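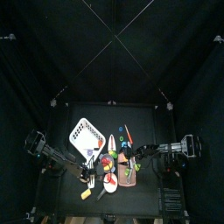

I bought the Koster basket for the one job I hate, which is getting the play kitchen off the table before tea. We'd been using a cardboard box, and the box had given up at both bottom corners, so I was ready to pay for something proper. It's white plastic with perforated sides and it's big enough to be the largest thing on the table once everything is out. Mind you, size isn't much help if you only ever drop three little bits in the bottom and leave the red pepper in the pan, the sponge off to one side and the rings up past the pink board, and that's how our tidying usually goes! When I do make the effort, the whole lot goes in, both pans included, as long as I put those in first with the handles up.

Things I like. You can rinse it under the tap and the water runs straight out. It's light enough to carry in one hand with a cup of tea in the other. I've had mine since the beginning of March and it still sits flat, which the cheaper Birnitow one I had upstairs never did (that one rocked from day one, and I ended up wedging it with a flannel).

Things I don't. The holes let crumbs through, so if the toy food has been anywhere near real food you'll be wiping underneath. Thin things poke out of the sides too, and I've laddered a pair of tights on one. And there's no lid. Koster do sell a lid, but it was out of stock at the shop in Prulloncombe and Toon Verhoeven on the till didn't know when more were due.

I'd also skip the stick-on label that comes with it. Mine came off in the first wash and left a gluey patch that's still picking up fluff.

Would I get another? Yes, I've ordered 2 more, one for the bath toys and one for the pegs. If you're after something to hide away the mess, get a box with solid sides.

Posted Mar 25, 2011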